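Grey paint and the north wall

Exterior greys fail by colour before they fail by film. A blue-grey mixed from titanium white, carbon black and a phthalocyanine blue will hold its hue for years. The same grey mixed with a cheaper organic blue drifts toward beige on the sunny side of a building, and the owner ends up with two colours that meet at the corner.

Ľudovít Hrnčiar has kept test panels at Condell for 11 years. The panels are fibre cement, primed on all six faces, and mounted vertically in pairs. One of each pair faces north and takes the full Australian sun. The other faces south and serves as the control. He reads both with a spectrophotometer every November and logs the difference.

Of the 400 panels now standing, the mid greys give him the most work. Dark colours run hotter and chalk sooner, but chalking washes off. A hue shift in a mid grey is permanent, and the eye picks it up at very small values.

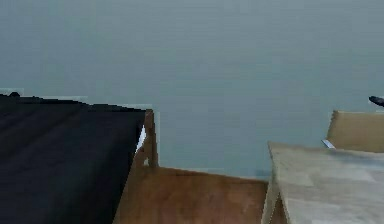

How many coats does a fibre cement wall need?

Two finish coats over a primer, each applied at the spread rate printed on the tin. A third coat adds cost and very little colour life.

Film thickness matters more than most painters allow. Vojtěch Danko, who runs the Ukus depot, checks it with a wet film comb and rejects any section that reads low. Rollers with a short nap leave a thin film on textured board, and the high points wear through first.

Batch control is the other weak spot. Tint all tins for one elevation together and box them in a single drum before starting. Keep eight litres back, sealed and labelled with the formula, for repairs. Store it indoors, off the concrete.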